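Bench notebook: tissues, continued
Posted in November by Jong-dae Kong
5 min read
65 shares | 4 comments

Carrying on from the last page, which ended when the pen did.

The morning went on wrappers. I had assumed a pocket pack of tissues was a settled object, a small soft brick, and that all the trouble would be in the tidying. The wrappers have other ideas. The matt ones behave. The glossy ones throw the light back from every crinkle, and when you push a glossy pack it goes where the air inside would like to go. I have written "glossy: push low, near the middle" on tape and stuck it to the side of the bench, where it joins three older pieces of tape whose ink has faded to nothing. They were probably important.

Also the question of which way up. A pack has a printed side and a less interesting side, and Sota wants printed side up for everything that goes on the floor of the booth. I have no objection. But then he wants no two facing the same way, and it is surprisingly hard for a person to drop small things at random. After a few goes I make rows. Sota makes a sort of spiral and denies it. The best method so far is to hold a handful at knee height above the floor and let go while thinking about lunch, then turn over the ones that landed on their faces.

Speaking of which. The black packs have "Face" on them in big yellow-gold letters, and this has ruined the vocabulary of the whole room. "Face down" now has to be said as "print down". Yesterday I said "the face one, face up, facing the wall" and Sota simply left to make tea.

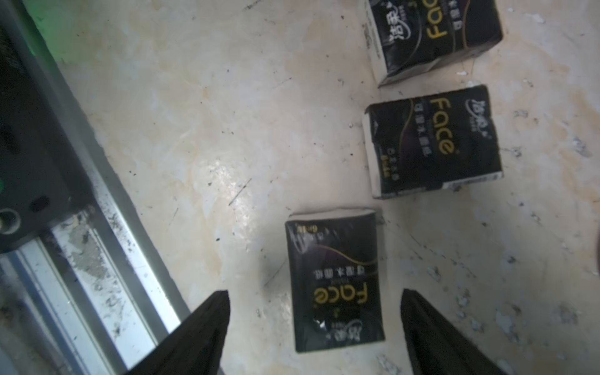

So, agreed terms, and I'm writing them here so that I can point at the page:

Print up / print down. Never face up, never face down.
Near / far, meaning near or far from whoever is standing at the rail side.
Long way / short way, for which way the pack is turned.
"Sachet" and "pack" are not the same word. I lost this argument and then found I agreed with it.
"Dolls" for the plush, all of them, even the one that Sota says is a cushion.

The black ones are the hardest to pick out from one another, and the easiest to pick out from everything else. Against the pale floor they show up from the doorway. What you can't see from the doorway is whether one is sitting on another, as black on black with a bit of shine reads as one lumpy pack. The white tissue at the ends of the wrapper helps. I've started looking for the white edge first and working out the pack from there, same as finding the end on a roll of tape.

The floor itself. It is mottled, beige going to cream, with specks, and I have now tried to wipe up the specks on more occasions than I'd like recorded. They are in it. The scuffs are also in it, though those I believe we put there. Gremach sent a swatch of something plain grey to replace it with and I've been using the swatch as a coaster. I'd keep the floor we've got. Packs slide on it without skating, and it forgives crumbs.

Noon: Lunch. Congee from the place on the corner, which has changed its lid supplier for the worse.

After lunch, the big spread. The idea was packs on both sides of the tray with the tray bare in the middle, so that everything has to travel, and some of it has to travel past the dolls. I had drawn a plan for this on the back of a Gremach delivery note. The plan had arrows. What went down bears a family resemblance to the plan, in the way of cousins.

Colours came out better than expected. There is a light blue sort with cartoons on it, the pink sorts, a white one that says Tempo in blue, and then a great deal of black, which always looks like more than you put down. I'd have liked the black more evenly shared between left and right. Sota says real people's tables are not evenly shared and that I should see his mother's. I've seen his mother's. He has a point.

The tray wouldn't sit square, or I wouldn't let it. I've gone back and forth about taping it down. For taping: it stops wandering. Against: a tray that's taped down is a fixture, and half of what I want to know is what people do about a tray that is slightly crooked. I straighten it every time, without deciding to. Sota has never once straightened it, and I don't think he knows it can be straightened.

It's a good tray, mind. Rounded corners, sides high enough to stop a pack rolling out again and low enough to push one over the rim with the flat of a finger. It came out of the Ultora box along with a lot of things we hadn't ordered and have kept. Whoever packs for Ultora has a generous nature and no list.
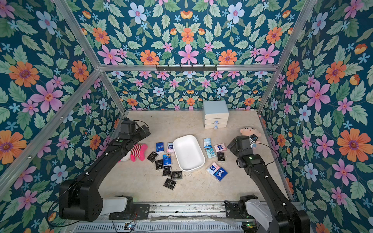

Last changed in November, 4:05 pm (jdk: fixed the list of terms, took out the remark about tea, put it back)

Afternoon notes, less orderly.

The dolls. They're meant to be the things that do not go in the tray. Everybody who has tidied a room with a child's things in it knows the category: not rubbish, not what you're putting away, and somehow always on top of the thing you are putting away. Shin-chan is in the cast on merit. He stays where he is put, has opinions, and takes up the corner. The pink-and-white stripy one is a different matter. It's so soft that it's never quite in one position. It prefers lying on its side, so I've stopped propping it up, and the afternoon improved for both of us.

I asked whether we might have one doll fewer, for the sake of room. Sota said the room was the point. He then went and stood with his arms folded, looking at the wallpaper, which he does when he wants a subject closed.

The wallpaper, then, as I suppose it has to go in the notebook somewhere. Visitors mention it before they mention anything else. Dark teal, leaves, flowers in pink and orange and lilac and light blue, on every side, and carried on up top as well in case you were thinking of resting your eyes. We got it as a roll end. The original wish was for "a bit of pattern, like someone's home", and I'd like to meet the someone. It has grown on me, all the same. There's a big orange flower over on the right that I use as a landmark: "the pack under the orange flower" gets you there quicker than any of my agreed terms. Sota uses different flowers. We've each learnt the other's flowers and won't admit it.

One practical mark against it: the seams. The left-hand one was lifting at the bottom this week and I pressed it back with the paste from the cupboard, which has a skin on it like custard. If it lifts again, buy new paste. Do not use the glue gun. (See earlier in this book, under Chiba, where we used the glue gun.)

Another thing from the Chiba pages that holds up: start with the far packs. I'd been starting near, naturally, and near packs go into the near end of the tray and then you're reaching over them with everything else, knocking the heap. Far first, far end of the tray, and come towards yourself. It feels slower. I ran it both ways and the heap stayed in the tray with far first and had a small landslide with near first. That's one go of each, so don't carve it anywhere.

Flat or standing? Flat. Standing them on their long edges like files is lovely for as long as it takes to put in the next one. Soft packs lean. A row of soft packs leans as one, and then you're holding it up with one hand and tidying with the other, and at that stage you're a bookend.

Half-used packs should come out of the mix altogether. They've lost their shape and the flap comes up. I put mine in my coat, where I notice they join all the other half-used packs.

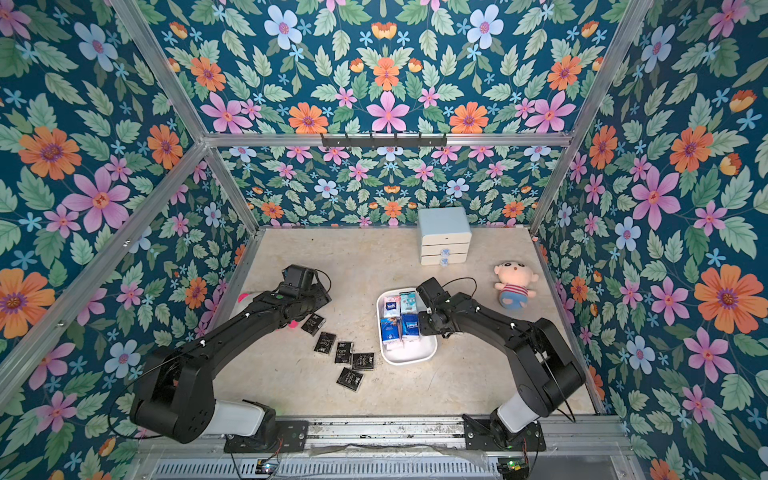
JIRKLOW, November

Writing this bit up late in the day with the heater on my feet.

The sachets have been brought in as a second sort of thing, black again, as if we hadn't enough black. I do see the use. With packs alone there's only the one decision, tray or not tray. With sachets down as well there's the matter of whether they belong with the packs at all. My instinct says the little drawers. Sota's instinct says the tray, "it's all bits". I've noticed that people split on this quite early and then defend it for the rest of the day. The post lady, asked in passing, said she'd put the lot in a bowl by the door, and I've been thinking about the bowl ever since.

The drawer unit is small and white and came from my own bathroom, so if it goes missing I'll know where to start asking. I've yet to find the right spot for it. Against the wall it looks like furniture and the rest looks like a room, which pleases Sota. Nearer in, it's easier to get at. The drawers stick in damp weather, and I've rubbed a candle end along the runners. Worked at home.

The hooks up on the crossbar: I've asked what they're for and been told "hanging". Leave them for now. I have a bag in mind.

Stock. The shelf sheet has us at 254 packs of all sorts, and the shelf has whatever it has, since I have a cold and Sota has hay fever he calls a cold. If you take one to blow your nose, take a plain one and put a stroke on the sheet. The sheet has 4 strokes on it. The bin tells another story.

For next time:

Tray, leave crooked. I'll try.
Get the grey swatch back to Gremach, minus the tea ring if possible.
Paste.
Try the stripy one on the other side and see whether anything changes apart from its expression.
Ask Ultora if they have a second tray the same, and if they send a carton of something else, say thank you and open it by the door.
Sota to write his own half page about the sachets, in his own pen, so it's clear whose idea the bits were.

Lights off at the wall, not at the strip. The strip takes the kettle with it.

4 comments | 65 shares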